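Right, I said back in May I'd write up what I've been doing on the planner for Kisitz, and then I didn't, so settle in with a cup of tea, because I've never managed to keep one of these short.

Kisitz is our task planner for two-armed kitchen jobs. It takes a goal, breaks it into steps, and hands each one to whichever arm can get there sensibly. Wanda Esposito wrote the first version at Sallora, and I've been happily breaking it ever since.

The old version planned the whole job up front. Lovely on paper! Then a grasp would land a finger's width off and every step after it was working from a world that no longer existed.
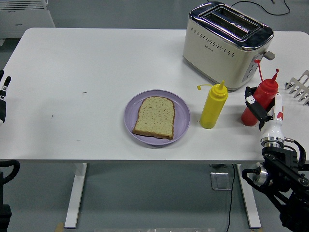 So the big change is that we now replan after every grasp, with the held object's pose estimated afresh. The planner used to treat anything in a gripper as a fixed lump bolted on at the wrist, and that's hopeless for squeeze bottles. Take the red one: the fingers have it round the side and upper body, so the nozzle pose has to come from where the bottle sits in the hand, and the yellow one standing next to the plate has to stay in the collision model the whole way over to the bread. It sounds obvious when I type it out. It took me far too many evenings.

Replanning has a budget of 245 milliseconds. If it can't find a path in that time the arm holds still and asks again with a looser goal – for us that means letting the wrist roll go free, and it's surprising how often that's all it wanted.

The thing I'm still cross about is perception. Two bottles of much the same shape are fine while colour does the work, but I'd like the tracker to keep them apart without leaning on it so heavily. Dunleavy (our tracking module, named after a street in Sirnville where Wanda used to live) swaps labels when an arm passes in front. If anyone has a favourite trick for keeping identities through occlusion, please do tell me, I'll read anything.

Next job is tidying the logs so I can replay a failed plan step by step. At the moment I'm scrolling through text files like it's a hobby – more when that's done, or when I've given up and gone back to the text files.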